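3.2 Tablecloths, small things and the picnic bag

The most rewarding part of the Gekthorpe work was the table itself. We had asked households how they put away the small items left over once plates and pans are gone, and the answers were wonderfully varied. Of the 266 people who replied, 98 said they used a bag with a zip of some kind, often kept in the same drawer as the cloth. Benito Mateos, who read every reply, noticed how often people wrote about the cloth before they wrote about anything on it. They remembered the pattern, who had chosen it, and what had once been lost against it.

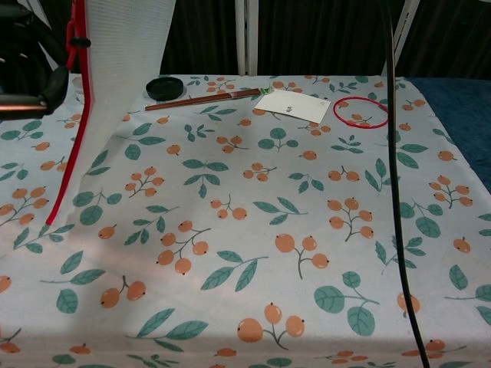
Patterned cloths deserve far more attention than they have had in studies of household tidying. A plain surface shows up a stray lid or a teaspoon at once, while a print gives the eye plenty of other places to land. Large, dark items do well on almost any cloth; the round black lid is easy to find among the orange berries and teal-green leaves. Brown chopsticks are a more interesting case, as the stems of the print are thin and brownish too, although a bit of bright green tape at one end helps a great deal. Several people in the Beaulieu group told us they mark their own chopsticks in much the same way, to keep pairs together. We were delighted by this, having expected marks of that sort only on shared kitchen tools.

Figure 4. Small tableware on the berry-print cloth.

The bag raises its own questions. A flat zip bag takes up a good share of the table before anything goes into it, and people differ in where they like to lay it. In the Drirkbridge interviews, six people wanted the opening towards them and were quite firm about it – one said she would turn the whole bag round before starting.
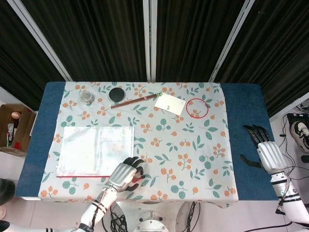 Others preferred to pick the bag up and hold it open with one hand, which works well for a jar and less well for anything long. Chopsticks in particular tend to go in at a slant, and our replies suggest that people put them in first for that reason. Diane Campbell has since found the same habit in the Plonetti household diaries, a lovely collection of 2500 entries that we return to in Section 5.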